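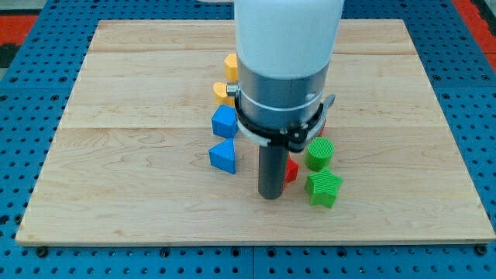

Unit 3: Sorting by colour and by shape
Handout for week 2, September 24, 2025
Course tutor: Nayeli Mamani

Bring this sheet to the practical. The reading is the Madero chapter on early classification, first half only.

1. Terms

An attribute is any property by which one block can be told from another. In this unit we use two, colour and shape. Size and thickness come in unit 5.

A sort is a division of a set into groups where every block belongs to one group and no block is left over. A pile with "the rest" in it counts as a group only if the child can say what the rest have in common.

A cross-sort uses two attributes together. A yellow heart and a yellow hexagon go together by colour and apart by shape. Children who can do either sort separately often cannot do both at once, and this is the main thing to watch for.

2. Setting out

Use a plain board with a light surface. Patterned cloths make edges harder to pick out. Lay the blocks flat with the largest face up. Leave a gap between neighbours wide enough for a finger.

Do not set out a finished grid. If all the blocks of one colour are already side by side, you have done the colour sort yourself, and the child should be asked for shape first. Write down the starting layout before anything is moved. A quick pencil sketch will do.

3. Procedure

Say: "Put together the ones that belong together." Say nothing about colour or shape.
Allow 60 seconds before repeating the instruction.
When the child stops, ask why those ones go together and write the answer word for word.
Push the blocks back to the start and ask for a different way.
Stop after 5 attempts or when the child loses interest.

4. Points from last year's practical

Tsung-han Lau's group recorded the final layout but not the order of moves. The order matters. A child who moves a heart, looks back, then moves a hexagon may have changed rule halfway.

Octavio Inga asked whether a push counts the same as a lift. It does. Note which was used.

5. For next week

Complete one record sheet per pair and hand it to Tala Tannous. Read pages 50 to the end of the Madero chapter. Spare record sheets are in the tray by the door of the practical room.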